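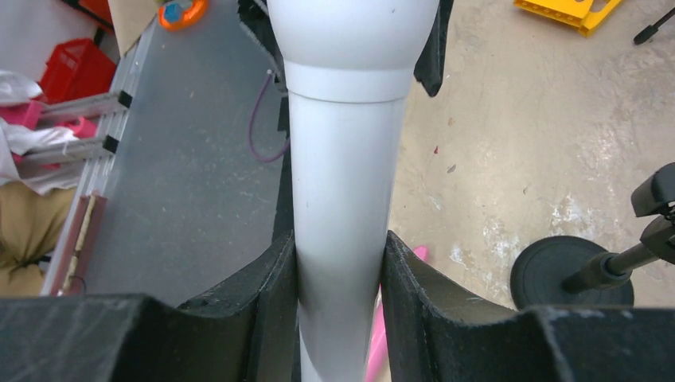
Leonora Tan wrote: Hi, I signed up for the Advent prayer journal on Friday and the welcome email came straight through, but the download button takes me to a page saying my link has expired. I've tried it on my phone and on the old laptop. I was so looking forward to starting it with my sister! Is it me?

It isn't you, Leonora! Bless you for writing in, and I'm so sorry about the wait. I'm keeping my notes on this ticket so that anyone else with the same trouble can follow along.

First thing I checked was the mailing list. Her address is on it, confirmed, tagged "Advent journal", all as it should be. I signed up again myself with my spare address and got exactly the same expired page, so at least I could see it happening.

Next I had a look in Pundis, where the files live. The journal PDF was still there and opened fine. The settings for the link said it would stop working after 2000 downloads, which I don't remember ever choosing (I think it was the default when I set up the summer psalms printable in July). We had hit 2000 on the nose. Praise God for that many people wanting to pray through Advent, but oh dear!

Raised the limit, saved, tried again. Still expired. Cleared my browser, tried again, still expired. Made a cup of tea.
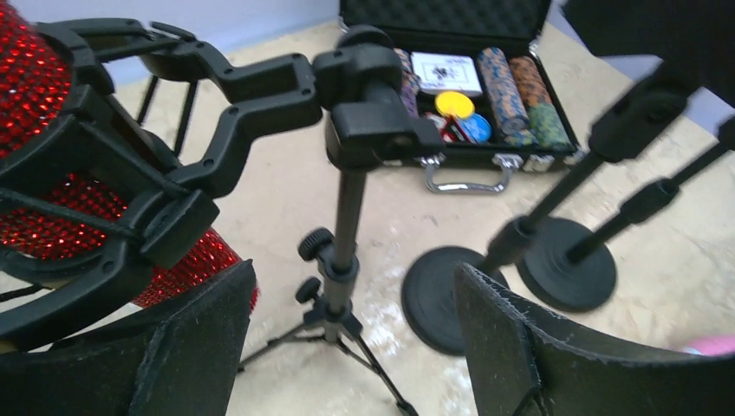
The welcome email turned out to be the other half of the problem. It was sending people to a copy of the old link stored in Basance, and raising the limit in Pundis doesn't wake up a link that has already run out. So I made a brand new one, pasted it into the email, and sent it to my spare address. Journal downloaded, all seven weekly readings in the right order. While I was in there I noticed the audio page had the same old link on it, so I've swapped that too.

Re-sent the email to the 300 who joined after the link ran out. If you're one of them and you can't find it, please look in your junk folder first (the Stivutthorpe ladies found theirs there). The subject line starts with "Your Advent journal, take two".

Leonora, could you try the new one and let me know? If it still sulks, reply on this ticket and I'll attach the PDF for you and your sister directly.

Update, 4.15pm: Leonora has it on her phone, and the laptop is printing it now. Still to do: check the Hajji sign-up form on the sidebar, which I think has the old link as well. Leaving this open until I've done that.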